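Pattern in a Small Workspace
Design Studio 200, Project Report
Submitted by Sibel Bozkurt and Berkay Karakaya
26/05/2026

1. Purpose

Our project looked at how two printed patterns work together in a small enclosed workspace. Most guides we read said to choose one print and keep everything else plain. We wanted to test that with a large print on the walls and a small one on the work surface, and to see whether people could still find and use things easily.

2. The space

The walls have red, lace-like flowers on a white, speckled background. The work surface is pale, with thin vines and small flowers. Storage is kept off the surface: a dark grey slotted shelf hangs on the back wall, and a black wire basket is tied to a post on the left with white cable ties. 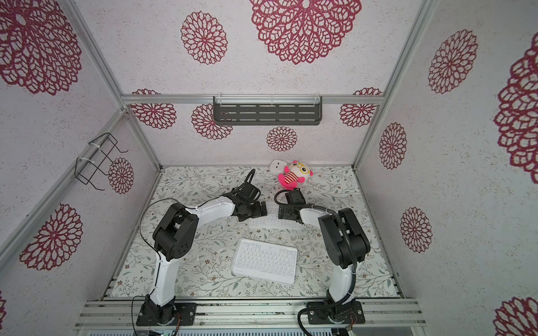

Encarnación Escobar told us at the first review that the walls would win any contest with the table, and that we should ask people what they looked at first before we changed anything. We took that advice and dropped our plan to start by repainting.

3. Survey

We collected 42 written responses. Each person answered the same questions on paper and could add comments. Most named the walls first. Several said the table print felt calm – one wrote that it was "like a tablecloth at my aunt's." The complaints were mainly about losing small items on the vines. 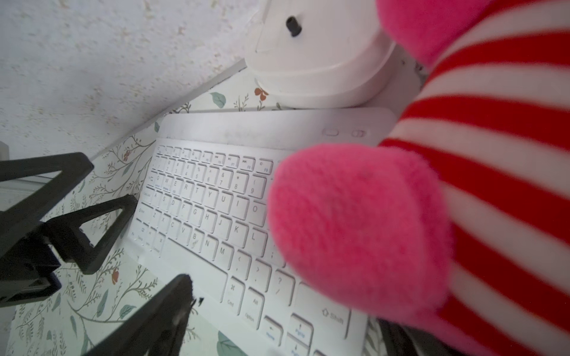
Contrast was the part of the project we had planned least. Our notes from Renlow, the sample library, only covered wall colors, so we had to make our own checklist for objects on the table. Large plain shapes did well on it. The white keyboard stands out from the vines as a block, but its light-grey key legends are a weaker contrast than the print around it. We marked it as easy to find and harder to read.

4. The table print up close

Seen from a normal height, the vines blend into a soft grey-green. Closer in, the leaves have dark veins and the red flowers become separate spots. A dropped bead or screw could easily pass for one of them.
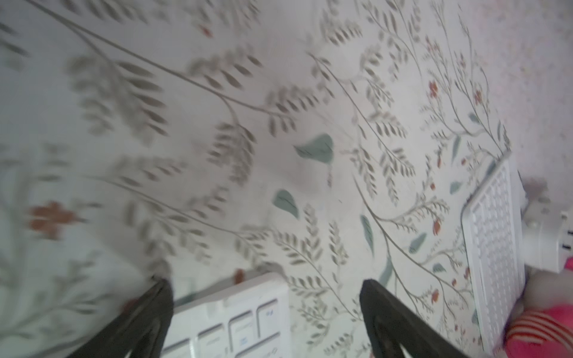
Figure 3. Table print, close view, with sage-green leaves and rust-red flowers.

5. Next steps

In July we plan to repeat the survey with a plain tray for small items. The walls will stay as they are. Alper Ersoy has offered to check our scoring sheet before then.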